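November 21, 2022

Every June the clubs in Priltton vote on whether to buy new kit, and every June most of them say yes. I think we should say no more often.

Our last full order was 31 jerseys. It took 98 days to arrive and it came in a slightly different red from the year before, so the old ones looked wrong beside them. They were not worn out. A few had loose hems and one had a bad number on the back. Anyone with a needle and an evening could have fixed the lot.

The usual argument is that sponsors want a fresh look. Nindis paid for our shirts two seasons running and never asked for a redesign. What they asked for was that we turn up to the away match at Gruvevel with enough players, and we didn't manage that.

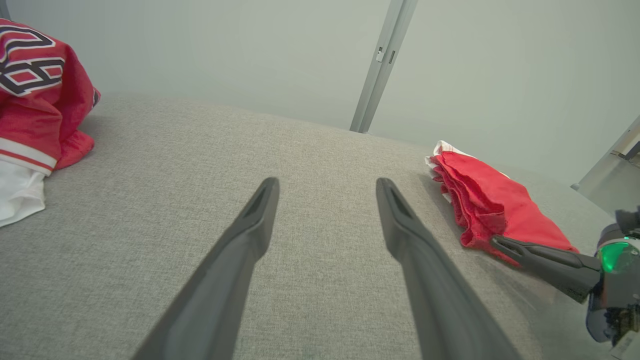
Priltton Athletic Club - Kit and Equipment

Money is the other side of it. We spent $3,000 on shirts and $335 on coaching courses. I have played here long enough to know which of those we feel in the second half. A parent looking at the fees sees one figure and has no idea that so much of it goes on polyester.

I understand that kids like new things. My own daughter wanted the new jersey badly and then left it in a bag for a week. She would have been just as happy with a patch on the sleeve - she said so when I asked her in the car.

So my proposal is simple. Keep a kit for four seasons. Replace single shirts when they tear or get lost, and buy them from the same maker so the color matches. Hand the small sizes down. Put what is left over into coaching and pitch time, and print the split on the fee notice.

The next vote is in June, and I'll be voting against the order.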